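Notebook, March — Hekora redesign, content and project side

Spent the morning on the interview write-ups with Heloísa Seixas. We have 24 sessions transcribed and 3 still to do. Codes so far are in the shared sheet, second tab.
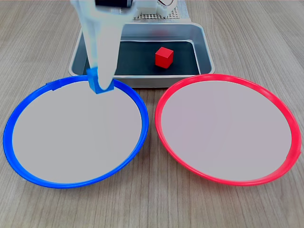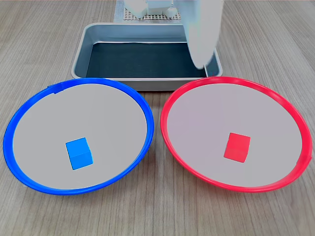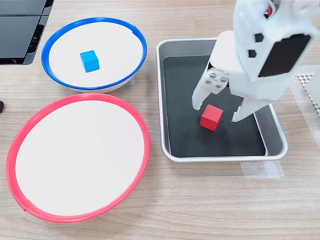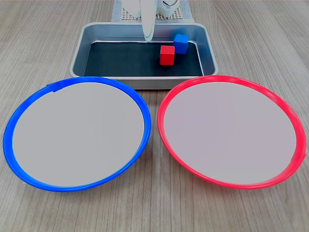

Main thing from the coding: writers and developers at Kordestani mean different things by "done". Writers mean approved by the subject expert. Developers mean merged. The Narna board has one column for both, so help text gets marked finished and then sits there. Heloísa wants two columns. I'd try a checkbox on the card first — less to undo if they hate it.

Word count of the current help pages is 3740. Target was 1000 for the first release. I don't think we'll get there without dropping the billing section, and Hesance haven't agreed to that yet. Asked again by email at 2 pm.

Also renamed the tag "handover" to "handoff (dev)", as it was catching client meetings too. Old memos still use the first name, so search for both.

To do:
Finish remaining transcripts
Draft the card change for Narna
Check consent forms for the second round
Send Heloísa the quotes on review delays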